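Kesmont Countertop Dishwasher
Section 3: First fill, test run and loading

Before you start

Section 2 covers unpacking, placing the machine and taking out the transit screws. If the three screws at the back are still in, stop and go back to that section. Running the pump with the screws in place will damage the mount, and the repair is not covered.

You will need:

The fill jug (packed inside the lower rack)
The salt funnel
A bag of dishwasher salt, coarse grain
Rinse aid
A dry towel

Do not put dishes in for the test run.

3.1 Setting the water hardness

The softener leaves the factory at setting 2. This suits most homes. If your kettle scales up within a few weeks, your water is probably harder than that and the setting should be changed before the first fill.

1. Plug the machine in and close the door.
2. Hold Program and Start together until the display blinks.
3. Let go of both buttons. The current setting is shown.
4. Press Program to step through the settings. The numbers go up and then start over.
5. Press Start to save. The machine beeps once.

If you wait too long between presses, the display goes dark and the old setting is kept. Begin again from step 2.

Your water supplier can tell you the hardness in your area. The table on the inside back cover converts the usual units to a machine setting. Test strips also work, and a strip is in the document bag with machines sold through the Asutthorpe store.

3.2 Filling the salt container

1. Open the door and lift out the lower rack.
2. Unscrew the salt cap in the floor of the tub, turning it counterclockwise.
3. On first use only, pour water into the container until it reaches the neck.
4. Set the funnel in the opening and pour in salt. Some water will spill over into the tub. This is normal.
5. Wipe the threads clean. Grains of salt left on the threads will keep the cap from sealing.
6. Screw the cap on firmly and put the rack back.

CAUTION: Never put detergent in the salt container. It ruins the softener at once and the whole unit has to be replaced. Table salt and sea salt are also unsuitable.

Run the test cycle in 3.4 right after filling. Salt water left standing in the tub can mark the steel.

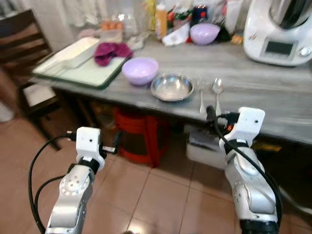
3.3 Rinse aid

1. Press the tab on the dispenser lid and let the lid swing up.
2. Pour slowly until the liquid reaches the MAX line.
3. Wipe up anything that spills. Rinse aid in the tub makes a lot of foam.
4. Close the lid until it clicks.

The dial under the lid sets how much is used per wash. Leave it in the middle for the first few washes. If glasses come out with streaks or a bluish film, turn the dial down one step. If they have water spots, turn it up one step. Give each change a couple of washes before you judge it.

Combination tablets already contain some rinse aid. You can use them without filling the dispenser, but plastic will come out wetter.

3.4 Test run (empty)

1. Check that the drain hose is in the sink and held by its clip. The end of the hose must not be under water.
2. Open the fill port on top of the machine.
3. Pour in water with the jug until you hear three beeps. Stop pouring.
4. Close the port and the door.
5. Press Program until 3 shows on the display. Press Start.
6. Stay in the room for this first run. Look under the front edge and at the hose connection for drips.
7. When the cycle ends, wait a few minutes, then open the door slowly. Steam will come out.

If you have connected the machine to a faucet with the inlet kit, skip steps 2 and 3. Open the faucet fully and the machine will fill itself.

A small amount of water in the sump at the end is normal – it keeps the seal from drying out. There should be no water standing above the filter. If there is, check the hose for kinks and see that no part of it rises higher than the top of the machine.

Code 123 on the display means the machine did not drain. Turn it off at the wall, straighten the hose, and start the program again. If the code comes back, clean the filter as described on page 17.

3.5 Loading

Scrape off leftovers first. There is no need to rinse under the faucet unless the food is dried on or starchy, such as oatmeal or mashed potato.

Work on a clear stretch of counter next to the machine if you have one. Sort the load before you start putting things in, bowls and plates first, then mugs and glasses, then flatware. With a machine this size it is easier to see what will fit while everything is still outside it.
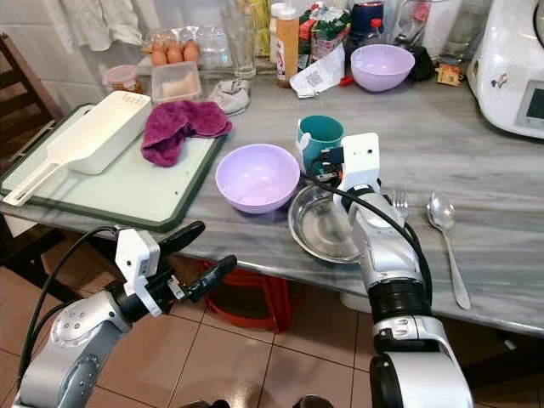
Load the lower rack from the back to the front. Plates stand in the slots facing the center. Deep bowls go at the sides, tilted so that water can run off. Do not nest bowls in each other, even small ones.

Mugs and glasses go upside down on the folding shelf. Keep glasses from touching. A tall glass will fit only with the shelf folded up, and you lose the mug space on that side.

Before you close the door, turn the spray arm by hand through a full circle. It must not hit anything. A handle sticking down through the rack is the most common cause of a poor wash in this machine.

3.6 Flatware

The basket lifts out and can be set in either front corner.

1. Put forks and spoons in with the handles down.
2. Put knives in with the handles up. Large kitchen knives should be washed by hand.
3. Mix the pieces in each compartment. Spoons placed together will lie against one another and stay dirty on the inside.
4. Lay long serving pieces flat on the folding shelf.

Keep silver plate and stainless steel apart, in separate compartments with a gap between them. Contact between the two in hot water can leave dark spots. Most everyday flatware is stainless and can be washed in any program.
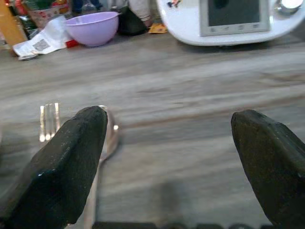

Dzifa Nartey: I had rust specks on my forks for a month and blamed the machine. The salt cap was loose. Tightened it, ran it empty once, and the next loads were fine. Maybe put that in the flatware part too.

Note added after the comment above: rust specks on flatware usually come from one of two places, a loose salt cap or a rusty item in the same load. Check the cap first. Then look through the load for cheap peelers, can openers and pan handles with exposed screws. The specks can be rubbed off with a soft cloth and a little baking soda paste.

3.7 What not to put in

Do not wash these in the machine:

Wooden spoons, boards and salad bowls
Cast iron
Unfinished aluminum, including many garlic presses
Insulated cups, unless marked dishwasher safe
Crystal and hand-painted china
Anything glued, such as older knives with riveted handles

Plastic is fine if it is marked for the dishwasher. Place it on the shelf, away from the heater at the bottom. Light pieces such as lids and small colanders can flip over and fill with water, so wedge them between heavier items. Cutting boards need some thought. A thin plastic board may warp, and a large one standing at the front will block the detergent door from opening.

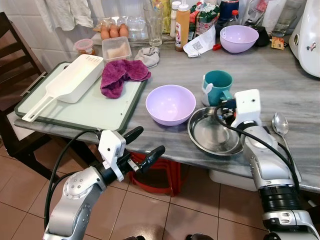

If a board is too tall for the rack, wash it by hand. Do not bend it to fit or lean it against the door. The door will close on it, but the latch takes the strain and will wear early.

Tomato sauce and curry may stain light plastic in any program. The stain is harmless and fades with later washes.

3.8 Detergent

1. Dry your hands. Damp tablets stick in the tray.
2. Open the detergent door and put in powder up to the lower line, or half a standard tablet.
3. Close the door until it clicks.

A full tablet is too much for a load this size and leaves a chalky coating. If you prefer not to cut tablets, use powder. Never use dish soap. If it gets in by mistake, cancel the program, drain, sprinkle a little salt on the foam, and rinse with the door closed on program 2.

CAUTION: Detergent is caustic. Keep it away from children, and do not leave the door open with detergent in the tray.

3.9 After the wash

Open the door a hand's width and let the load stand until it is cool enough to touch. Empty the lower rack before the shelf so that drips do not fall on dry plates. Wipe the door seal with the towel, mainly along the bottom.

Leave the door ajar when the machine is not in use. If you will be away for more than a week, turn it off at the wall and, on machines with the inlet kit, close the faucet.

Filter cleaning and descaling are in Section 4.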